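Avidcombe Bag Notes

README for the collection, version 4

Welcome! Avidcombe Bag Notes is a set of written notes and pictures about small bags and what people keep in them: wash bags, swim bags, pencil cases, sewing pouches, the zipped thing that lives at the bottom of a rucksack and gets emptied once a year. There are 2,020 entries at present. Each one covers a single bag as it was found on a table, with the contents left as they were.

We love this subject more than is perhaps sensible. A bag that has been in use for a while has been packed by habit, and habits are hard to get at by asking. Ask someone what is in their swim bag and they will say towel, goggles, shampoo. Open it and there are hair grips, a locker coin, half a packet of mints and a second towel from a trip in March.

What is in the folders

notes – one plain text file per bag, in whatever words the note-writer used
pictures – one or more pictures per bag, matched to the notes by entry name
words – our word list, with the spellings we settled on
old – earlier versions of the word list, kept so that older entries still make sense

The notes are the heart of it. Most run to a short paragraph, and a few go on for pages (the Lukumay sewing pouches are a joy, do read them). Nothing has been tidied into neat sentences. If a writer put "bluey green, a bit like toothpaste", that is what you will find.

How a note is laid out

Every note has the same headings, though any of them may be left blank.

Kind: what sort of bag it is, if that is known. "Small bag" is a perfectly good answer.
Outside: colour, shape, trim, straps and handles.
Fastening: zip, popper, drawstring, hook and loop, or none.
Windows: whether any part is see-through, and which part.
Inside: what can be made out without taking anything out.
Wear: fraying, scuffs, cloudy plastic, missing pulls.
Packing: how the contents are sitting – flat, rolled, stuffed, layered.

The "Inside" heading has one firm rule: write down only what shows. If something small and red is poking out, it goes in as something small and red. Guesses are fun, and we do make them, but they belong in a separate line starting with "Maybe".

See-through bags

Bags with clear panels are our favourites, and they have their own section because they need slightly different handling. With an ordinary bag you get the outside and then, once it is unzipped, the inside. With a clear-sided one you get both together, and the packing shows up against the window as it sits. Cloth pressed against clear plastic looks quite different from cloth lying loose, so please say when you are describing something through a window. 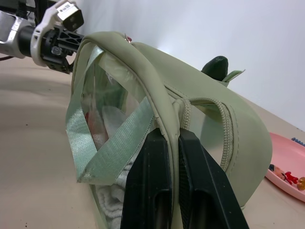 Page last changed: March, with version 4 of the word list

The sage-green one is a lovely case for practising on. Start with the trim, padded and rolled, with stitching along the piped seam and a little reddish-pink tag or pull at the top of the curve. The zip is the same green as the rest, and so is its looped pull. Then the satin strap, paler and mintier than the bag, ribbed, folded across itself and frayed at the tip, which gives you something for "Wear" as well as "Outside". Through the window on the left there is white terry cloth low down, with a crumpled see-through plastic bag over it. The red item at the inner edge stays as "small red item". It would be so easy to write "bottle top" or "comb" there, and then everyone who read the note afterwards would see one.

Under "Packing" we would put the cloth below and the plastic bag above, and leave it at that. The kind of bag is a harder call. "Small bag, clear panels" will do very well.

A few words we use

Terry: cloth with loops on the face, as on most bath towels. We write "terry" whether the piece is a flannel, a towel or something you can't see enough of to name. If the size is hidden, write "cloth or towel".

Trim: any band that runs along an edge, padded or flat. Piping is a narrow rounded trim sewn into a seam. Writers used to swap these about freely, and version 3 of the word list was our first go at sorting them out.

Window: any clear panel, large or small. Please don't use "glass", even as a joke. It has crept into two entries and caused a surprising amount of bother.

Strap: a length of material for carrying or tying. If you can't tell whether it is sewn on or simply lying there, say "strap or ribbon, fixing not seen".

Pull: the bit you hold to work the zip. Loop, tab, bead or cord.

Green: oh, green. Sage, mint, bottle, olive, lime and pea are all in the list, and we are open to offers. Satin catches the light and often looks paler than the stuff beside it, so give each part its own colour.

Where the bags come from

Most of the early entries came through the Ludideo swap table, where people bring cases and pouches they no longer want and very often forget to empty them. The Hodel group then joined in with school bags and pencil cases, and Lukumay with sewing things. Everything since has arrived in dribs and drabs. Where a source is known it is given at the foot of the note, by group only. We don't record who owned a bag.

Anything with a name, an address or a medicine label showing is left out of the set altogether.

What the set is good for

People have used it for teaching descriptive writing, for planning pockets in home-made bags, and for settling arguments about where the damp flannel ought to go. It would suit anyone interested in how soft things get packed with other soft things, a topic with far more in it than you would think! Drawing groups have enjoyed the clear-sided entries too – creased plastic behind smooth plastic is a proper challenge.

It is less good for counting. The bags were never chosen to stand for all bags, and wash bags and pouches are very heavily favoured. There are hardly any leather ones. Contents hidden behind other contents are not in the notes, so a note that lists a cloth and a plastic bag should never be read as a full list.

Adding an entry

Lay the bag down on a plain surface and leave the contents alone. Write the note before you open anything, then add to it if you do open it, marking the second part "Opened". Use the headings above, skip the ones you can't fill, and check your colours against the word list. New words are welcome; put them at the end of your note with a line on what you mean by them.

Known gaps

Drawstring bags are thin on the ground.
"Wear" is blank in many of the older Hodel entries.
Some notes written before version 3 say "edging" where we would now say "trim" or "piping".
The word list still has no agreed word for the flap that hides a zip. Suggestions please.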